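3.2 Abrasive items and mixed bins

Cleaning supplies are rarely stored by type in small workshops. Sponges, scouring pads and sanding discs tend to share a container with bottles, caps and offcuts, and the user searches through them by color and texture. The Garnlow inventory lists 2,063 household and workshop items, of which the abrasive group is the most varied in stiffness. We divided this group into 4 classes: cellular sponges, sponges with a bonded pad, fibrous scouring pads, and coated discs.

Each arrangement placed soft items together with hard ones on the floor of a sloped-wall bin. Items were not stacked on purpose, although contact between neighbors was allowed. A typical mixed arrangement is given in Figure 6, where the sponge and the green scouring pad lie next to each other and a clear glass bottle shares the compartment with them.

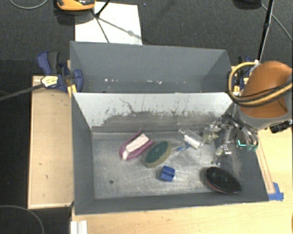

Figure 6. Mixed arrangement with a sponge, a scouring pad, a dark round disc, a small glass bottle and small blue pieces.

Soft items keep their outline poorly. A sponge that has been compressed in storage may be several millimeters shorter than its listed size, and a scouring pad curls toward the side that dried first. For this reason the listed dimensions of the Skilbridge subset were measured again after 2,000 placements, and the revised values are used in all tables. Discs were treated separately. Their thickness is small relative to their diameter, so a disc lying flat offers little edge to hold, while the same disc leaning on a wall is easily lifted.

Bin condition also affects how an arrangement settles. Scratched floors slow the sliding of light items, and residue on the lower walls can hold a pad at an angle. We did not refinish the bins between sessions, as containers in daily use show the same wear. Bins in the Mukar set were wiped once, on the Tuesday before the first session. Differences between worn and unworn floors are reported in Section 4.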